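When the arm at Jarncombe would not let go

The fault came in December, at the Jarncombe test kitchen, where Simau has an arm trained to move dishes from an oven rack to a serving counter. The arm set a dish down, reported the job finished and started back to its rest position with its grip still closed.

"It dragged the thing after it," says the engineer who runs the programme. "The software had sent the open command and ticked it off. It never checked the fingers had opened."

The dish went over the edge of the counter. The arm carried on for 2 seconds before a colleague hit the stop button. She had been standing well back, as the rules ask, and was not hurt.

The cause took longer to find. Simau logs every run, and the first 1635 had gone through without trouble. The engineer and her colleagues went back over the last 60 and saw the grip opening later and later. A seal in the gripper, supplied by Landeg, had started to stick.

"A worn seal is an ordinary thing," she says. "You expect parts to wear. What bothered me was that we had the numbers in the log and no alarm looking at them."

The arm was out of use for 36 days. It now waits for a reading from the fingers before it moves off, and if none comes it stays where it is and sounds a buzzer. The stop button has been moved to the near end of the counter as well.

Every change is tried in Lestik, the simulator, before it goes near the real arm. The engineer admits they used to skip that for small fixes.

"We make the grip fail on purpose now – late, halfway, not at all – and see what the arm does," she says. "We use baked desserts for a lot of it, in a round dish with a thick rim. They're awkward things to put down, and in there you can drop as many as you like.

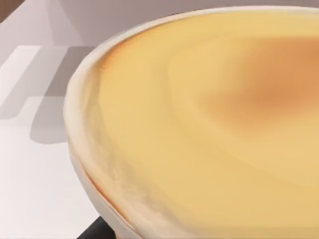
"On the real counter I still want a person by the button. I'd want that even if the next thousand runs were clean."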